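Reviews > Kitchen & Dining > Drinkware

Garnis stemware rack: four months in

I bought the Garnis rack in February, when I finally admitted that our cupboard was eating glasses. We'd lost three since the holidays (two of them my fault, one the cat's), and I wanted something that would live on the counter and get used every single night. I paid $53 at the Amska outlet in Brellstead, and they had it cheaper than anywhere online!

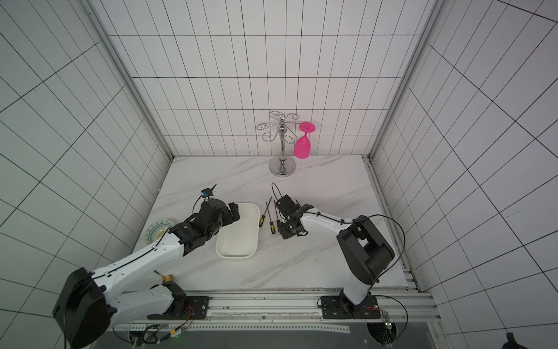
Does a hanging rack really keep the rims safer?
In my kitchen it has. The rims never touch a shelf or each other, and I haven't chipped one since I switched.

What I like most is the weight. Mine came in at 820 grams on my baking scale, and it doesn't slide when you grab a glass in a hurry. Hanging is quick once you get the hang of it (sorry), though thick stems are a squeeze. My old Liao goblets need a wiggle and a bit of bad language, and the really big red wine glasses bump shoulders if you load them side by side. I leave a gap and live with it.

Cleaning is easy, just a damp cloth and then a dry one, but fingerprints show up like crazy. If shiny things drive you nuts, go look at the matte version first.

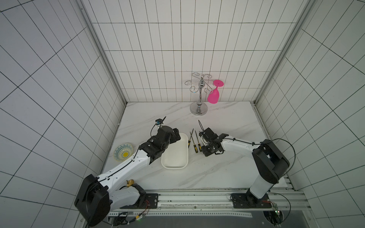 White tray on the marble-look top.

My one real gripe was a rough little burr under one of the hooks, right where your knuckle goes. I emailed Garnis and got a polite reply offering an exchange, but I'd already thrown out the box, and by then I'd put some 200 glasses on and off the thing and just wanted it smooth. 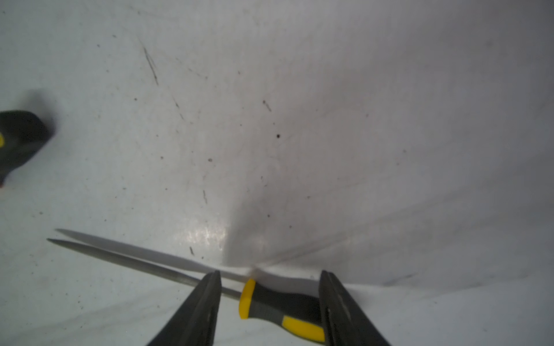

So I took the burr down myself, nice and slow, and rubbed the spot with a dab of mineral oil. It's been fine ever since, but at this price I shouldn't have had to do it. I'm giving it 4 stars and I'd still buy it again, probably in the matte.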